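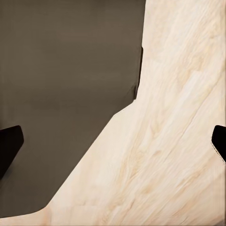 Do I need electrolyte tablets for a half-hour run?

Most runners don't. Water and your next meal will cover it, whatever the front of the tube says.

Vemska Electrolyte Tablets
15 tablets per tube, lemon or plain

Drop one tablet in 400 ml of water and wait 2 minutes. It tastes like weak lemonade with salt in it. We stock Vemska for long, hot runs and for people who sweat a lot. The label talks about "peak recovery." We have seen nothing that backs that up, so please don't buy it for that.

Zolus makes a similar tablet and charges more for a nicer tube. Pick whichever flavor you can stand.

Limit: 2 tablets a day. Check with your doctor first if you watch your salt.

Reviewed by Heledd Rosser, Kemeys Running Store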